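Droltovex U-lock keypad fob: lock opens fine at home, refuses at work
Ticket 1768
Status: open, then solved, then open again, now closed for real (I hope)
Posted in: Locks and security, e-bike and commuter

Hi all, I'm keeping this as a running log because the support desk at Droltovex asked me to write down everything I try, and I figured I might as well put it where other people with the same lock can find it. Sorry in advance, it got long.

What I have: the Droltovex folding lock with the little electronic fob, bought used from a woman in Drosetville who was moving and sold me the lock along with the frame mount and two fobs. There's a keyhole under a rubber flap for when the battery dies, but she only had one of the metal keys and couldn't remember where the second went. I ride a step-through commuter with a rear rack and the lock lives on the seat tube.

The problem: at home the fob opens it every single time. At work, at the racks behind the building, I press the button and get a red blink and nothing. Sometimes it goes on the fourth or fifth press. Twice I've had to use the metal key, and the metal key is sticky, so that's me crouched by the rack at 5:40 p.m. jiggling it and looking very much like a person stealing a bike.

First thing I tried: new battery in fob A. Same as before. New battery in fob B. Same. Swapped the battery in the lock body too (you need a small star-shaped driver, and the screw is soft, so go easy on it). Lovely bright green blink at the kitchen door, red blink at work. I was pretty annoyed at that point because the batteries weren't cheap.

Second thing: cleaned the contacts with a dry toothbrush and a cotton swab. There was a surprising amount of grit in there, and the flap had a tiny tear at the hinge. I don't think it did anything for the fob problem but the metal key turned a bit easier after, so I'm counting it as a win.

Third thing: reset the lock. The manual says hold the button inside the battery compartment until it blinks, then pair each fob within a minute. I did it standing up in the garage and dropped the screw, naturally. Found it under the floor pump. Paired both fobs, both green. Took it to work the next day feeling very smug and got the red blink on the first press.

So I emailed support. Rosaura Puma wrote back the same afternoon and she was great. She wanted the firmware number, which you get by holding the fob button down and counting the blinks, and mine came out as 617. She said that was an old one but shouldn't cause this by itself. She asked whether I'd tried the lock anywhere other than home and work, and I hadn't! So that was my homework: library, grocery store, the park by the river, and my sister's place.

Results from homework:

Library, opened first press.
Grocery store, opened first press, both fobs.
Park, opened first press. Ate a sandwich, tried again, still fine.
My sister's, opened first press in the driveway.
Work, red blink, red blink, red blink, green.

I wrote all that up and sent it over. Rosaura's guess was that something near the racks at work was talking over the fob. She asked about gate openers, card readers, wireless cameras, anything of that kind. I went and had a look on my lunch break and yes, there's a card reader on the back door, maybe a car length from the rack I always use, and a parking gate past that.

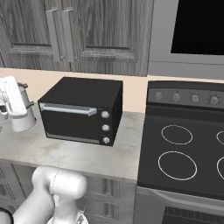

Can I test for interference without buying any kind of meter?
Move the bike and keep everything else the same. Try the fob at your usual spot, walk the bike to the far end of the lot, try it again, then come back and do your usual spot once more. If it only fails in the one place, you've got your answer and it didn't cost you a cent.

I did exactly that, three rounds, before the morning meeting. At my usual rack it failed every time on the first press. At the far end by the bushes it opened every time. Then I did something Rosaura hadn't asked for, which was to hold the fob right up against the lock body at the bad rack, touching it, and that worked too. So the signal is getting through, it's only weak enough that whatever's coming off that door drowns it out from normal arm's length.

I marked this solved at that point. My plan was to park at the far end and get on with my life.

Reopened, because it rained. The far end has no roof, and after one good soaking I had water under that torn flap and the metal key wouldn't go in more than halfway. The fob still worked, thank goodness. I brought the whole lock inside and left it on a towel by the heater overnight with the flap propped open on a matchstick. Next morning the key went in but it was worse than before the toothbrush business. Stiff and gritty, and it had that horrible feeling where you think the key is going to snap off.

I asked here what to put in it and got a few replies, thank you. Dayana Guzmán said to stay away from the general-purpose spray oil everybody has in the garage, as it flushes out whatever was in there and then collects dirt. She uses a dry lube made for locks and said to put it in upside down, with the keyhole pointing at the floor, so the gunk runs out and not further in. She also said to work the key in and out without turning it for a while before trying to turn it. Very good advice! I'd have gone straight for the twist.

The one I found at the bike shop was by Codilia, in a small bottle with a long nozzle. The guy at the counter tried to sell me a bigger one but honest to goodness, how many locks does he think I have. I put in a few drops, worked the key, wiped the black stuff off with a paper towel, and did it again until the key came out clean. That took most of a podcast. It turns beautifully now. I'd say better than when I bought it.

Next up was the flap. Rosaura said they sell it as a spare, and that my lock was also old enough that the seal ring around the barrel would be worth doing at the same time. The ring and flap come as one kit. She gave me the choice of sending the lock in or doing it at home, and I did it at home since I can't be without a lock for a week. Notes for anyone doing the same:

Take a picture of the old ring before you pull it. It has a lip on one side and I was not sure afterward which way the lip faced. (It faces out. You're welcome.)

The flap peg is tight. Warm the flap in your hand for a bit, then pull it through from the back with tweezers.

Don't put lube on the ring. I did, and it kept sliding out while I was trying to get the cover on, and I said some words.

Go easy on that soft screw. I know I said it already.

While I had it open I did the firmware too. For that you need the phone app and you need to be right next to the lock. Mine stopped at 99 percent and sat there long enough for me to make coffee and drink it. I was scared to touch anything. Then it chirped and it was done. The blink count is different now and the fob feels quicker, though that might be me wanting it to.

So then, back to work with a dry lock, new flap, new firmware. At the bad rack, normal arm's length, it opened on the second press the first day, first press the day after, second press the day after that. Much better than it was, still not like home. Rosaura thinks the newer firmware listens for longer before it gives up, which would fit. I've got into the habit of holding the fob close and I don't think about it anymore.

One leftover question I had for her was about the missing metal key. It bothered me that there's a key to my lock floating around Drosetville somewhere. She told me I can't have the barrel recoded, but they'll cut a spare if I send the number off the key tag along with a picture of the lock and the receipt. I don't have a receipt from them, obviously, so I asked the seller to send me hers, and bless her, she dug it up. She also found the second key! It was in a coat. She mailed it to me taped inside a birthday card with a duck on it.

So now I have two fobs and two keys. One key is on my ring and the other is in the drawer with the spare tubes.

For the search people, the things I'd check in order if your fob works in one place and not another: try it touching the lock, then try it at the other end of the lot, and only after that go buying batteries. I did it backward.

Somebody asked in the comments whether the Ngcobo folding lock has the same trouble. I haven't owned one so I can't tell you. A coworker has one and parks two spots down from me, and hers is a plain key lock, so it couldn't care less about the door reader. I've been a little jealous of it this month.

Update, January: still fine. Cold mornings make the fob a bit slower and I keep it in an inside pocket. The flap is holding up, and no water in the barrel so far. I'm back at my old rack under the roof. Closing the ticket. If you've got the same lock and a different firmware count, post it below with where it fails, Rosaura said she'd have a look at the thread.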